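Thread from a laundry worker, posted in parts. I write slowly in English, please be patient with me.

**1/**
People keep asking me in messages: "Wanda, is it true that the robots are coming to fold the laundry?" I work at Jellon, a wash-and-fold service in Nirnevville. I will write what has changed for us since February, and you can decide for yourself.

**2/**
First, what we do. Customers send us a bag, we wash, dry, fold and send back. The washing was automated long before I came. You press a button. The folding was always hands, and it is the folding that customers see when they open the bag.

**3/**
In February our manager, Konrad Urbańczyk, told us that the company would start to collect folding for a machine to learn from. He said it at the end of the shift, when everybody already had a coat on. I think this was a mistake — people went home with half of the information and filled in the other half by themselves.

**4/**
Hanna Borkowska asked the question that all of us had. "Are we teaching it to replace us?" Konrad said that no jobs would be cut this year. Hanna said that a year is not very long. Both of them were right, I think.

**5/**
So now some of us have two kinds of days. On normal days we fold at the long table in the shop. On gripper days we go to an ordinary home and fold there, with the hand grippers. You squeeze, the two yellow fingers close, you lift, you put down. Then again.

**6/**
Jeans were the hardest thing for me. The denim is heavy and you have only a corner of it. With my own hands I take jeans by the waist and by the hem and it is finished before I think. With the gripper I must decide where to take hold, every time. 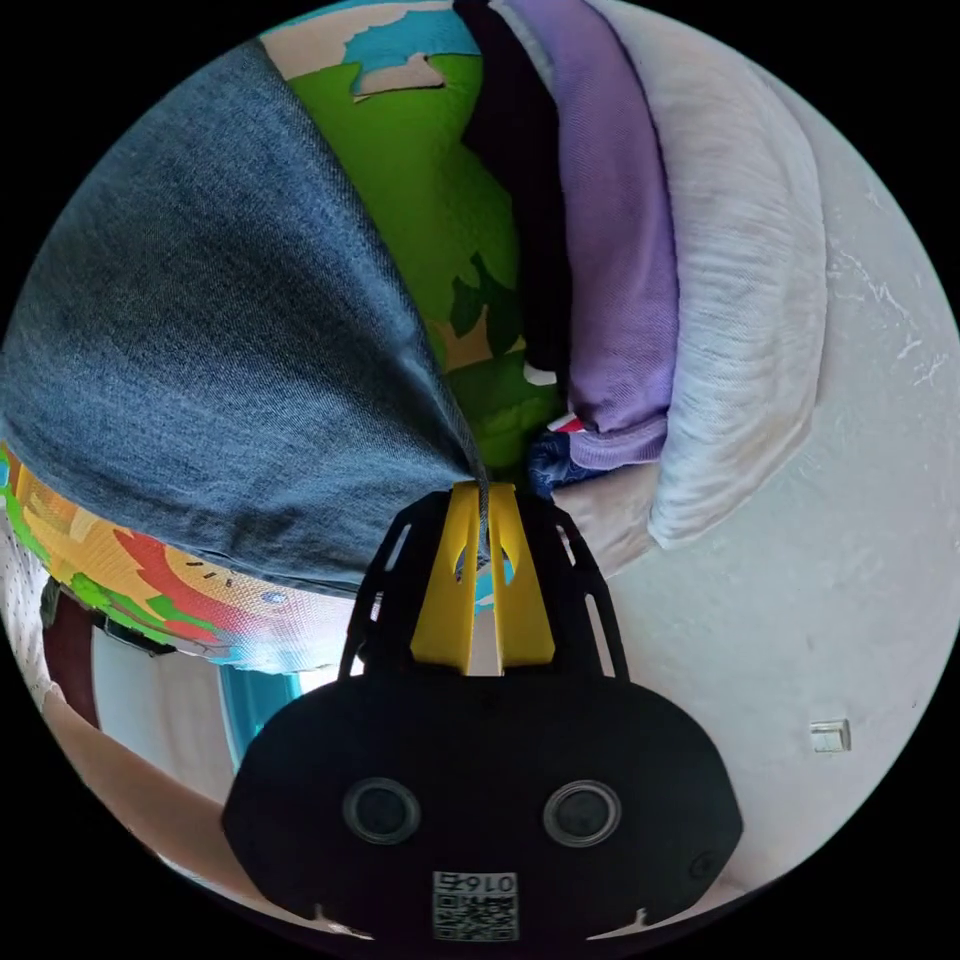 *Denim by the corner. The folded pile is right beside it.*

**7/**
I did not know how much my fingers do without asking me. When I fold a towel I smooth it with the side of my palm. I feel if a seam is twisted. With the gripper I don't have this, and I look much more. After the first gripper day my eyes were more tired than my back.

**8/**
About the back, I want to be fair. At the shop table you stand for the whole shift. In the homes we can sit for part of the work. Ye-ji Gil has had trouble with her knee for a long time and she asked for more gripper days because of it. She got them.

**9/**
About speed, also fair. At the table nobody waits for you except the next bag. With the grippers we were very slow in the beginning and I felt ashamed, like a new girl. I have folded for many years. It is a strange feeling to be bad at your own job.

**10/**
The numbers, because somebody asked. The target for our group was 3,000 folds. In the first full month we made 3,181, and in the next one 3,028. In the second month 79 were sent back to us as not usable. The office calls this a good result. Maja Borkowska (Hanna's daughter, she works in the office) put the paper on the wall next to the kettle.

**11/**
I did not like the paper on the wall. At the table we were never measured one by one. Konrad agreed to show only the number for the whole group, without names. It is a small thing but it changed how people talked at lunch.

**12/**
Things that I would tell to another laundry before they start:

- Explain it in the morning, with time for questions.
- Pay the gripper days the same as the table days. At the beginning we had a lower rate "for training". It was corrected after two months and after many emails.
- Let people say no. Two of my colleagues did, and they are still at the table and nothing bad happened to them.
- Choose a home where people really sleep and keep their clothes. We fold on a bed, with the stacks along the wall, and it is not the same as a clean table.

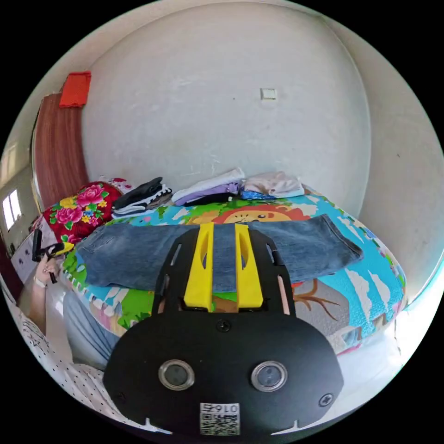 ## Part two: your questions

**13/**
"Does the machine fold already?" In our shop, no. We saw a video from the Rudby branch where an arm folded a small towel. It was a correct fold. It was slow, and we all became quiet when we watched it. Then Ye-ji said that the corner was better than mine, and she was right about the corner.

**14/**
"Are you afraid?" Sometimes, yes. I am not young and I don't want to learn a new profession. But when I think about it calmly, I am more afraid of decisions that are made without us than of the arm.

**15/**
"Do you get anything for it if the machine works?" Not now. Hanna wrote a letter about this to the main office in Krajewska, and we all signed it. We asked for a written promise about hours and about who will be trained to look after the machines. They answered that they are "considering it". The letter from them has four lines. I counted.

**16/**
"Is the work boring?" Less than the table, for me. Jeans, then a shirt, then jeans again, but you must think about each one. I also fold differently at home now. My husband noticed that I stop before I pick up a shirt and look for the good corner.

**17/**
If you work in a laundry, a hotel or a hospital and they started something similar with you, please write to me how they pay it. I would like to compare before we have the next meeting with Konrad. I answer in the evenings, after the late shift.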